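Uvent Hand Kit, Five Fingers — for home builders and shared workshops

The Uvent is a black five-fingered hand which you assemble yourself and mount on your own arm. I am Manouchehr Heydari, I design it and I pack every box in my workshop in Cultthorpe. The fridge is my favorite test place, because fruit is round and a shelf gives little room to the fingers. 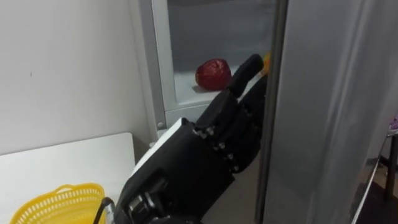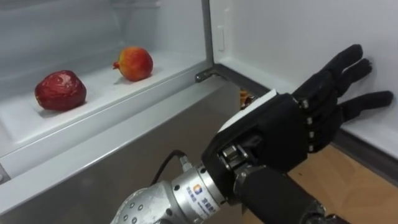 The hand at the open refrigerator, red fruit on the shelf in both views.

What you receive

The kit has 244 parts, bagged by finger. The joint pins come already cut, and I include 2 spare ones, as they like to roll under the bench. The white cover plate for the back of the hand is in the bag with the wrist parts. Please put it on last, after you have checked all the cables. The arm is not part of the kit.

Building time

A patient person needs one weekend. If you build in a shared workshop, keep the finger bags closed until you use them. Sumathi Kartha built hers at the Drummond workshop in the evenings and wrote the new chapter on cable routing — it is much better than my old one. Leave enough free cable at the wrist before you tighten the clamp. If it is too short, the wrist will pull on the connector at full turn.

Control board

I recommend the Jindier board, order number 3069. Older boards work also, but you must set the finger limits by hand. Begin with slow speed and a soft object. My first grip file was made for apples and it closes too strongly for a ripe peach.

Next batch: January. Write to me if you want a place on the list.

Last updated: January

Comments

Agnes Galbraith: Is a left hand planned? My arm stands on the wrong side of the counter for a right one.

Manouchehr Heydari: Yes, Agnes, the left one is drawn. I still wait for the molds.

Cameron Baird: Ran mine for 3000 open and close cycles. One pin on the little finger got loose, the rest is fine.

Natalina Russo: Page 2 of the manual shows the thumb spring backwards!

Contact: Uvent, Cultthorpe | © Uvent | Back to top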